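Workshop notebook, 1 April 2018
Bookbinding bench, Prisness

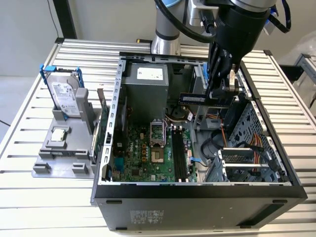 Paste first, because paste is what went wrong. I cooked up the wheat starch in the small pan as usual, one part to 6 of water, and I got cocky and walked off to sort endpapers while it was thickening. Came back to lumps. I pushed it through the sieve twice and it still felt like tapioca under the brush, so I threw it out and started over (yes, the whole batch, and yes, I grumbled). The second one came out lovely, smooth and a bit glassy. While it cooled I finally got to the job I've been putting off since November, which is a proper rack for the bone folders and awls. They live in a heap and I always grab the wrong one. I want something like the gray plastic holder at the left of the table, the one with the hard disk drive and the processor chip sitting in it, where each thing has its own spot beside the work and out of the way of it. I sketched mine in scrap binder's board, two layers glued up with cutouts in the top layer. If it holds up I'll do it again in beech.

On to the Flanagan ledger. It's the big one, 200 leaves, spine gone completely, boards hanging on by the cloth. Sections are in better shape than I feared! Only the first two and the very last need guarding. I've got them pulled and numbered in soft pencil, bottom inside corner, same as always. The old glue is the usual brown horror. Dry scraping got me maybe halfway, then a thin poultice of paste left on under plastic, and it lifted off with the spatula like cold gravy. Don't leave the poultice on too long if you're picking this up after me. I let one patch go too far and the fold went soft, so that section is under a weight now and I'm trying not to peek.

Sewing: going with linen tapes instead of the cords I had in mind earlier. The ledger has to open flat, people are still going to write in it, and I don't love how cords feel on a book this heavy. Four tapes, kettle stitch at each end. Thread is the Birnitz 18/3, which I was rude about last year and now kind of like. It needs more wax than they put on it. I run it over the block a couple of times and it quits tangling.

Hole spacing for the punching jig, so I don't have to measure again: kettle stations in 15 mm from head and tail, first tape starts 57 mm from the head. Tapes are 20 mm wide. I wrote the rest on the jig itself in marker.

Swell. Did a dry stack with thread laid between the sections and there's a bit too much of it for my taste. Options are thinner thread, or knock it down hard before gluing up and hope. I'm leaning toward knocking it down. The paper is soft enough to take some of it, and thin thread in a ledger that size makes me nervous.

Cloth arrived from Anar. The green is more of a bottle green than the swatch, and I think I prefer it, but it should go past the customer before anyone cuts into the roll. It also frays like mad on the cross grain. Sharp blade, new one, don't be cheap about it.

Tried the paste on an offcut of the cloth and got strike-through on the first go. Mixing in a little PVA fixed that and the second piece dried clean. Haven't tried it on the turn-ins yet, and corners are where it'll show.

Other bits:
The nipping press is squeaking again. A dab of grease on the screw, wiped off properly this time, please, there was a gray thumbprint on a flyleaf and I spent ages with the eraser.
Waxed paper is nearly out.
The good brush has started shedding. I've moved it to the glue jar and opened the new one for paste.
Gray board is stacked with the grain marked on every sheet now. Keep it up!

Next time: check the section under the weight, finish guarding, wax thread, start sewing from the back. Lining paper needs cutting before any of that and I keep forgetting, so it's going on a note taped to the press.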